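Why Won't My Bread Rise? A Project Report on Cold Kitchens and Stubborn Yeast

by Mackenzie Arsenault

Okay, so my original topic was going to be sourdough, and then I killed two starters before midterm (rest in peace, both of you), so I switched to plain sandwich bread made with packet yeast. I'm really glad I did! It gave me a much simpler question: does it matter where you leave your dough to rise, and if it does, is there a cheap way to fix a bad spot?

I picked that question because I moved into a drafty apartment in Elbridge in September, and every loaf I baked there came out like a doorstop. Same recipe my family has always used, same brand of flour, same pan. At home it puffs right up over the edge. In my apartment it sat there and sulked.

What I already knew (not much)

Yeast eats sugars in the dough and gives off gas, and the gas gets trapped in the stretchy gluten and makes the bubbles. Warm dough, busy yeast. Cold dough, sleepy yeast. That much everybody in class had heard before. What I hadn't thought about is how much a recipe line like "let rise one hour or until doubled" is hiding. I had always read the "one hour" part and skipped right over the "until doubled" part — and that turned out to be most of my problem.

Kirsten Chan, my project partner, also pointed out that I had been using water straight from the cold tap. In my defense, the recipe card only says "water."

The recipe

We kept it as boring as we could so there would be less to argue about later. Each batch was 500 grams of bread flour, a packet of instant yeast, a spoonful of sugar, a spoonful of salt, a little oil, and enough water to make a soft dough. Kirsten did all the kneading by hand, because when we took turns mine came out lumpier and we figured that wasn't fair to the bread.

We made 16 loaves in all. By the end I was leaving bread on people's doorsteps, and my upstairs neighbor Lorne Simard asked (very nicely) if we could try making something else for a while, maybe cinnamon rolls.

Where we put the dough

We ended up with four spots and baked four loaves from each.

Spot one was my kitchen counter, next to the window. This is where I had always left it, so it was our starting point.

Spot two was the top of the fridge. Everybody's grandmother says this one.

Spot three was inside the oven, turned off, with only the light on.

Spot four was inside the microwave, also off, with a mug of hot water sitting next to the bowl. This was Kirsten's idea and I thought it was silly, and I have since apologized to her.

Every bowl got the same cover, a damp dish towel, and we checked on it every fifteen minutes. We stuck a strip of masking tape up the side of a straight-sided plastic tub and marked the starting height and the doubled height, so there was no guessing. If you only borrow one thing from this report, please let it be the tape! A round bowl will fool you every single time, because the dough spreads out before it goes up.

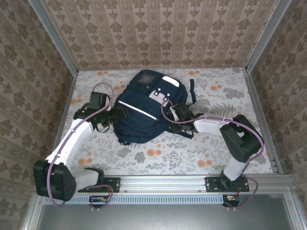
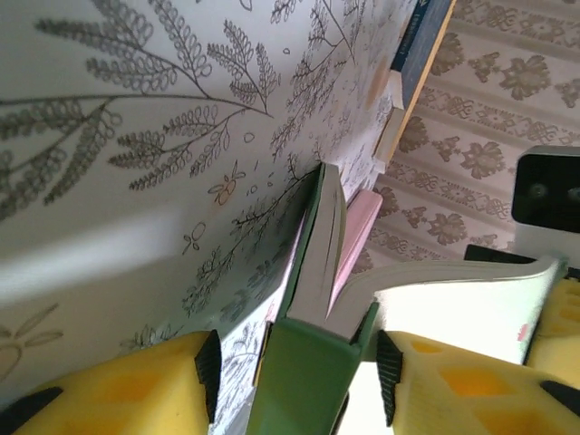 What happened

The counter was terrible. None of the four counter doughs had doubled at the one hour mark, and the slowest one needed nearly 3 hours. I had been baking mine after one hour flat all fall, so no wonder.

The top of the fridge was only a little better. I was surprised by this, but my fridge is newish and there's hardly any warmth coming off the top of it. Kirsten's fridge is ancient and hums like a bus, and it might do a lot better, but we didn't test hers. I wish we had.

The oven with the light on was great. All four doughs doubled in a bit over an hour, and they had a nice smooth dome. The one downside is that you have to take the dough out while the oven preheats, and if you forget it's in there you will have a very bad day. (We put a sticky note on the oven knob. I recommend a bright one.)

The microwave and mug tied with the oven, as near as we could tell. The air in there gets steamy, so the dough never dried out or got that leathery skin on top. You do need to swap in fresh hot water halfway through if your kitchen is cold, and our first dough went slower because we hadn't figured that out yet.

The taste test

We took slices to our study group and asked people which they liked best without telling them which was which. I fully expected the fast ones to win. They didn't! Harpreet Cloutier picked the slow counter loaf and so did Laurier Charbonneau, and both of them said it had more flavor. When we let the dough go all the way to doubled, the cold spot made perfectly good bread. It had just been waiting on me.

So my apartment was never ruining the bread. I was, by pulling it out early. I find that a little embarrassing, but my instructor said to report what we found.

What I'd change

I would use a thermometer. We wrote down things like "chilly" and "pretty warm" in our notebook, and when it came time to write this up those words were no help at all.

I would also weigh the water. We went by feel, and I'm sure some doughs were wetter than others, and wetter dough can rise faster.

And I'd test more than one kitchen. Four loaves per spot sounds like plenty when you're the one eating them, but it's all from one apartment with one drafty window.

What I do now

If I want bread by dinner, it goes in the oven with the light on, tape on the tub, sticky note on the knob. If I have the whole afternoon, I leave it on the counter and go do my reading. My oven bakes these at 375 for a little over half an hour, and I let the loaf cool before I cut it, or at least I try to.

Next up is Lorne's cinnamon rolls. Kirsten has already claimed the microwave.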